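Briston long-handled dustpan and brush set

Dustpan in yellow-green plastic, fitted to a red upright handle. Separate brush on a blue handle, head in green and yellow. For tile, sealed concrete and other hard floors.

Pan handle length: 59 cm
Brush handle length: 115 cm
Weight, set: 600 g
Item no.: 29
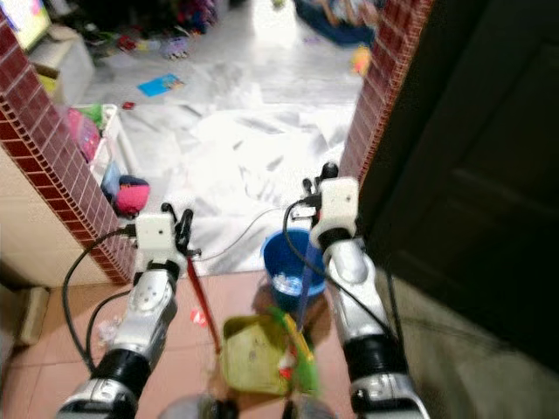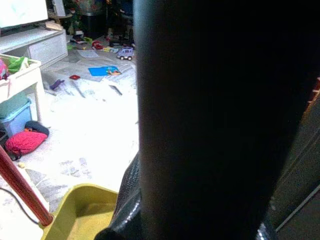 Fine powder such as plaster or flour needs short, slow strokes - long ones lift it into the air. Set the pan lip flat on the floor and move it back a little after each pass. Rinse both parts in cold water and hang the brush head down to dry. Not for hot ash. Bucket not included.

Ships from the Drudano warehouse, Brasov.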